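Rentals Sales Selling Guides Tools Contact

Property > Selling Guides > Tools and Software > Reviews

Bosier open home kit: a season of inspections

We bought the Bosier open home kit in February to replace a clipboard, a pen on a string and a box of business cards. Our office covers Hokside and the two suburbs behind it, mostly older brick houses and small blocks of units. Two of us run the inspections and both of us used the kit, so these notes cover what we both found.

The kit comes in a zip-up case. Inside are a tablet stand, a fold-out brochure rack, a key safe with a shackle, two corflute signs with spikes, and a year's access to the sign-in app. You supply your own tablet. We paid $583, and the app renews at $329 a year after that.

The stand is the best part. It has a heavy base and the clamp took our 2021 tablet in its case without any fuss. It has been bumped by prams, school bags and one greyhound and has stayed upright. The arm can be raised high enough that taller buyers don't have to stoop, and it locks with a lever you can work one-handed.

Sign-in takes less time than the clipboard did. A buyer types in a name and mobile number, ticks whether they want the contract, and that's it. The app sends them the floor plan and the statement of information by text. Under the old system I spent the first hour back at the office trying to read handwriting, and I don't miss it. Mansa Asante, who does our follow-up calls, says she gets far fewer wrong numbers now.

The app does need a signal. At a ground-floor unit in Delaunay Street it dropped out twice, and the second time it lost four names that had already been entered. Bosier's help page says entries are held on the tablet until you reconnect. Ours weren't. I emailed support and got a polite reply the next morning asking me to update the app, which was already up to date. We now keep a paper sheet in the case for any place with thick walls.
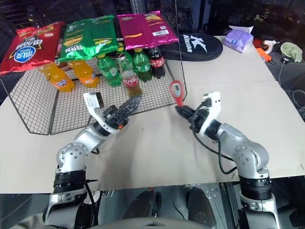
The brochure rack is fine for A4 sheets and a bit loose for DL cards, which slide down and curl. It folds flat in a few seconds. One of the plastic feet came off in the second month and I glued it back on. For a kit at this price I'd have liked screws.

I have fewer complaints about the key safe. The dial is stiff when new and it's hard to read at dusk, but it has been left on a front gate through a wet autumn and opens every time. You can change the code without a tool. Tradies and building inspectors have managed it with only a text message to go on.

The signs are ordinary. They come blank with a clear pocket for your own insert, and the pocket fogs up on damp mornings. The spikes go into lawn easily enough but they're no good on a nature strip that hasn't seen rain for a while. Gilles Pons in our office has gone back to the old metal A-frame and I've joined him.

Reporting is better than I expected. After each inspection the app makes a one-page summary for the vendor, with the number of groups through, how many asked for the contract, and how that compares with the week before. Vendors like getting it the same afternoon. By the end of the season we had 1008 buyers in the list, and you can sort them by price range and number of bedrooms. That helped us with a two-bedroom unit in Mistitz Court, which went to someone who had missed out on a similar place nearby.

Exporting the list is clumsy. It comes out as a spreadsheet with the surname and first name in one column, so you'll have to split them yourself before you load them into anything else. There's no direct link to the office database we use. Bosier told me one was planned but wouldn't say when.

We also looked at a cheaper kit without the key safe. The stand in that one was a bent wire easel, and I wouldn't put a tablet on it in a house with children running through.

If you run one or two inspections a month, I'd buy a decent stand and stick with a paper sheet. If you're doing six or more, the time saved on follow-up will cover the yearly fee. We're renewing the app, keeping the stand and the key safe in use, and leaving the signs in the storeroom.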